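How to prepare a robot arm demonstration for an open day

By Marjatta Hyvönen
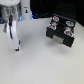

Every winter our workshop in Tirkenthorpe opens its doors to families, schools and people from small firms who are curious about automation. I have now planned this kind of day several times, and each time I write down what went well and what I would change. After our open day in December a few readers asked me for these notes, so I have put them in order. They are for people who already have an arm that works and who must now show it to visitors for a whole day.

What you need

One table-top arm with its gripper
A plain table surface, light in colour
A small set of objects which the gripper can hold safely
A holder or tray for the objects
A second person who talks while you operate
Tape for the floor
A printed sheet with the start times
One spare set of everything that can be dropped

Step 1. Choose one task and keep it short

The most common mistake is to show too much. In our first year we prepared four different tasks and the visitors remembered none of them. Now we choose one task that a child can explain to a parent afterwards, for example taking a cup out of a holder and putting it back in its place. The whole task should take less time than a person is willing to stand still. We plan for 50 seconds. If your task is longer than this, cut it in two and show only the better half.

Try to explain your task in one sentence, without technical words. If you need two sentences, the task is too complicated for an open day, even if it is a good task for your own work.

Step 2. Clear the table

Take away everything that does not belong to the task. Pens, screws, coffee and spare fingers for the gripper should go into a box under the table. Visitors look at whatever is lying there, and they ask about it. A white surface is good because coloured objects show well on it also from the back row. If you can, put something dark behind the table. We use a black panel. It hides the rest of the workshop, and a white arm is much easier to follow against it.

Leave a wide free space between the place where the gripper waits and the place where the objects are. The movement across this space is what people enjoy the most. When we had everything close together, the arm hardly seemed to move, and one boy asked if it was broken.

Step 3. Fix the position of the holder

Decide where the holder stands and mark two of its corners with small pieces of tape. Use tape of the same colour as the table, otherwise it looks untidy. The holder does not need to be straight. An angled position can give the public a better view of the front, but then your taught points must be made with the same angle. Write the angle down. Santeri Toivonen, who operated the arm with me this time, bumped the holder with his sleeve before the second show, and it took us 7 minutes to find the right place again. With the tape it would take a moment.

Step 4. Teach the points slowly

1. Move the gripper to the waiting position and save it.
2. Move to a point straight over the first object and save it.
3. Go down at the lowest speed until the finger is at the height you want. Stop before it touches.
4. Save this point, go up again, and do the same for each object.
5. Run the complete task with no objects in the holder.
6. Run it again with the objects, still at low speed.

Keep your hand at the stop button during the last two points on the list. Look from the side and not only from the front. From the front it is very difficult to see how much space there is between the tip and the table, and a tip that presses into the table will cost you the morning.

When you are satisfied, save the program under a new name with the word OPENDAY in it, and do not change this program any more. We made a small improvement ten minutes before opening in our second year. I do not recommend it.

Step 5. Look after the cables

A cable which runs along the gripper should have enough slack for the full turn of the wrist, but not so much that it can hang in front of the fingers. Turn every joint to the end of the movement you use, by hand if the arm allows it, and watch the cable all the time. Fix it in two or three places. Check it once more at lunch.

Step 6. Mark the visitors' line

Put tape on the floor one full arm length plus a good step away from the table. Small children should be at the front, and they like to sit. Tell them that the tape belongs to the robot. This works better than a rule about safety, at least for the small ones. For adults, say clearly where the stop button is and who is allowed to press it.

If your arm is of a type that needs a fence, then you need a fence also on the open day. Ask the person who is responsible for safety in your building before you print the invitation, not after.

Step 7. Practise the talking

The person who talks should not be the person who operates. We tried to do both jobs with one person and it was tiring. The speaker begins before the arm moves and says what is going to happen. During the movement it is best to be quiet. Afterwards there is time for questions.

Prepare answers for these, they come every time:

How much does it cost?
Can it see?
How strong is it?
What happens if I put my hand there?
Does it take somebody's job?

For the last one we do not give a prepared speech. We tell what our own arm does during a normal week, and what it does not do, and let people discuss.

Step 8. Make a timetable and include pauses

We had 299 visitors in December and showed the task 122 times. This sounds like a lot, but many visitors came back to see it again, and sometimes we ran it for just one person. Start at fixed times which are printed on the door, and leave a pause after every hour. Use the pause to wipe the surface, check the holder against its tape marks and drink some water. The speaker needs the pause more than the robot does.

If something goes wrong

The object falls: stop the arm, pick the object up, tell the public what you are doing and start from the beginning. Do not try to continue from the middle.

The arm stops by itself: read the message on the controller aloud. Visitors find this interesting, and you gain time to think.

The gripper closes beside the object: the holder has almost certainly moved. Check the tape marks first and the program last.

The power goes: keep people behind the line, also when the arm is still. Some arms sink a little when the brakes are released.

After the last show

Send the arm to its resting position and switch it off in the normal order. Count the objects back into the box. Then sit down with your colleague for fifteen minutes and write what you would do differently, even if you would prefer to go home. My list from this time has the following: bigger letters on the door, a lower bench for the first row, and the speaker should stand on the left so that right-handed people do not point across the arm.

Thanks to Neltano for lending us the bench and the lamps, and to the Koivisto school for bringing two whole classes through the snow. A printable checklist of all eight steps can be collected from our front desk. Corrections to this page are welcome, also corrections of my English.

Last updated 29 February 2020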